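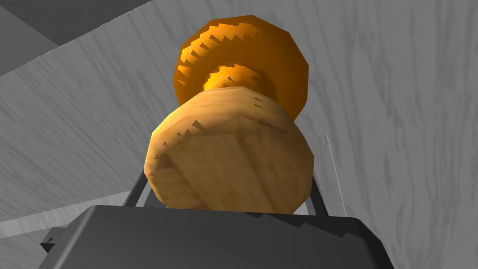 Image credit: Musyoka Urio

Nalturville Community Garden – minutes, 2026-08-20

Present: Hamisi Athumani (chair), Faith Kaijage, Erasto Kioko, Dennis Kimaro, Musyoka Urio (minutes)

Tomatoes: What a season! Faith reported 40 crates picked so far, with the Vuvar beds still going strong – well done to everyone who watered through the dry spell.

Money: Balance stands at $1,254. Agreed to buy two new hoses and replace the shed lock.

Harvest supper: Long, happy talk about this one. Dennis will bring the big grill, and Erasto has offered four tables (thank you!). Soup or chili left open.

Paths: Wood chips wanted by the Kakent Street gate. Hamisi to phone for prices.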